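2026-01-28
Jornorcombe workshop, dye bench

Second go at the walnut bath today, and I am much happier than I was after the first one. For anyone picking this book up cold: we are trying to get a steady mid brown on wool for the Zerouali cushions, the sort of brown that stays brown when you carry it out into daylight and doesn't slide off towards green the way the last lot did.

Sanaa had the husks soaking before I got in, bless her, so I could get straight on with the weighing. 200 g of dried husk to the pot, same as before, but this time I put them in an old pillowcase tied at the neck, so that we weren't picking bits out of the skeins all evening (Tarek is still finding them in his jumper). Simmered for 2 hours, lid on, then left to sit while we had our lunch and a long talk about whether the Pleninberg yarn is really as well washed as the label makes out. I think not. I gave it a second scour to be on the safe side and the water came off quite yellow.

Skeins numbered 1 to 9 as usual, with the odd ones left unmordanted. My notes from last April say the alum made hardly any difference with walnut, but I only wrote that on the strength of a single skein and I'd like to see it properly before I tell Hicham he can stop ordering the stuff.
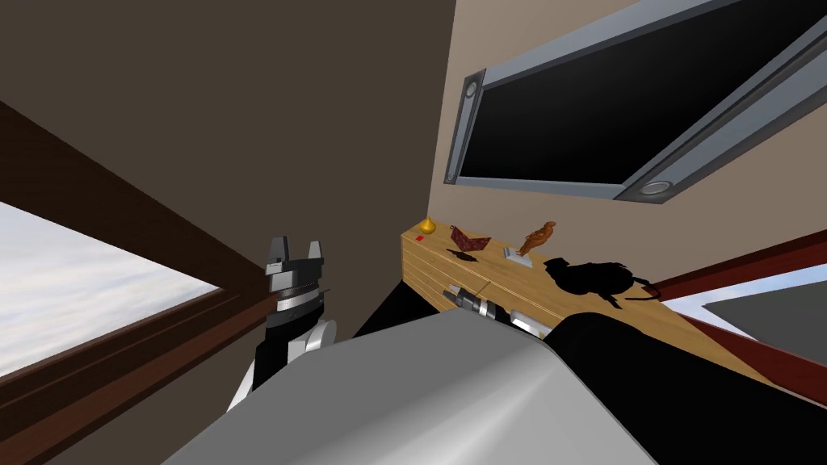 Dark brown wall meeting the beige, window below.

I keep coming back to that pairing, dark brown hard up against a light beige, and I'd love to try it for the piping on the cushions. Younes thinks it will look heavy. He may well be right, he usually is about piping, but I've asked him to hold off until there is a made-up corner to look at. The Sodetti linen would do for the pale side and we have most of a bolt left.

Lot 587 is the one to watch. It went in last, when the bath was already tired, and came out a soft dusty colour that I liked so much I nearly stopped there. Whether we could ever get it twice is another matter – I didn't write down the temperature, which is entirely my own fault, and I've now tied a pencil to the thermometer.

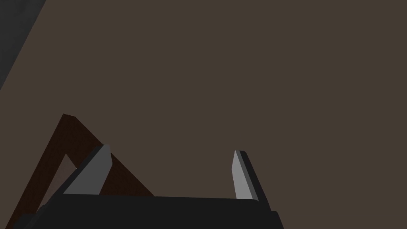 Can the same walnut bath be used again tomorrow?
It can, but expect a paler shade each time, so keep it for the small skeins and top it up with fresh husk if a deeper brown is wanted.

Zhiqiang wants a snippet of each skein for the light test, half under card and half in the south window. Please leave the tags on when you cut them. I've hung everything on the back rail and will rinse once more in the morning, then write up the alum against the plain ones.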